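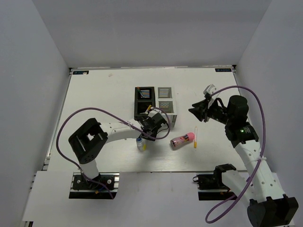
Photo: Skandcombe Robotics Lab

Open day at Skandcombe: two arms, one very tidy table

Our members' trip to the Skandcombe lab in Pakley was the best outing we've had in ages, and I'm still talking about it at dinner. If you couldn't make it, read on and be a little jealous!

The main demonstration was a pair of robot arms in a bright white cell, working on the kind of fiddly clearing up that fills a lab tech's afternoon. The small things on the table belong in the racks at the back, and the arms have to find them, pick them up and put them away. In the photo the left arm has a little yellow-ended tube in its gripper, right at the corner of the black rack, while the right one hangs over the table on the other side. I went in expecting to watch the big joints swing. I ended up with my nose practically on the safety line, staring at fingertips.

The team calls the project Nasution, and the software that runs both arms is Jara. They told us Jara learns from people steering the arms by hand, and that it took 1,000 of those practice runs before they were happy to show it to visitors. The spray can is there to make life harder — it's a completely different shape from the tubes, and it rolls. (Somebody in our group asked if the robot ever gets annoyed. Sadly, no.)

After the demo they let us have a go at the controls, in groups of six. Wow, is it hard! My first try at picking up a tube took me 43 seconds, and I dropped it anyway. You come away with a lot of respect for your own thumbs.

The questions ran long, and the engineers were generous with their time. They were frank about the weak spots too: clear plastic still gives the system trouble, and so does anything lying right up against a wall.

Skandcombe is planning a second open day in April, with 5 places held for our members. Reply to this newsletter if you'd like one, and wear comfortable shoes — the demo area is standing room only.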